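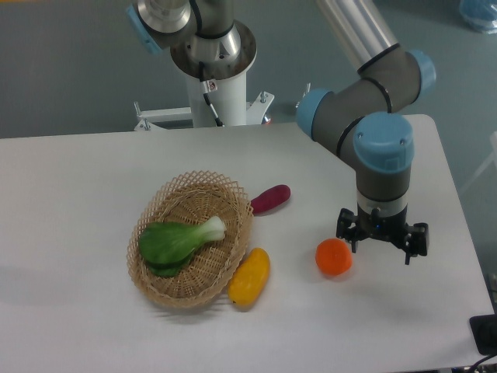

Picking Produce With Two Grippers: Our Semester Project

So this report is my half of the class project for the robotics lab at Plakatdale. The job was to compare 2 grippers on the same arm and say which one the lab should keep for tabletop picking. I figured it would be a quick win for the Cena, a black two-finger parallel gripper with chunky fingers. The other one, the Strickland, is softer and slower and everybody in class loves it (me too, it's adorable).

What we picked up

I wanted shapes that would annoy a gripper in different ways. The round orange one rolls if you so much as breathe on it. The long purple-red one is smooth and likes to squirt out sideways. The yellow one is a pain when it sits right up against the wicker basket, because a wide-open finger needs somewhere to go. Then there's the bok choy, which is mostly leaf, and I still don't know where you're supposed to grab a bok choy!

All the tests used the same white table, and I kept the speed settings the same for both grippers. The controller software was Dunine. It crashed on me twice during setup and then behaved itself for the rest of the semester, so I can't complain too much.

How it went

We logged 2,672 grasp attempts in all. The Cena got 2,099 of those, and then I swapped it out late in March and the Strickland only got what was left before the lab booking ran out. I know that's lopsided. I should have switched back and forth every session, and if you're doing this project next year, please do that.

Round things were the Cena's favorite. Opening the fingers wide and coming straight down worked way better than coming in at an angle, which tended to bump the target first. I lost a whole afternoon to the angled approach before I gave up on it.

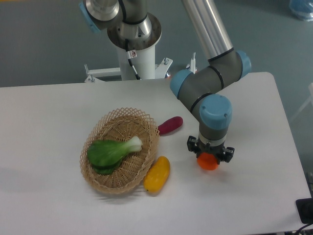

Page last changed: April, 4:40 pm

With the orange one between the fingers, the next headache is height. Carry it too low and you risk clipping whatever is lying next to the basket. Carry it high and every cycle drags. I ended up with a low lift first and a taller one before crossing over the basket rim, and I'm pretty happy with that.

My pick is the Cena for round stuff and the Strickland for leafy stuff, with the warning that the Strickland numbers are thin. I'd like to rerun the purple one with grippier finger pads. The pads are on order and the log files are in the class folder.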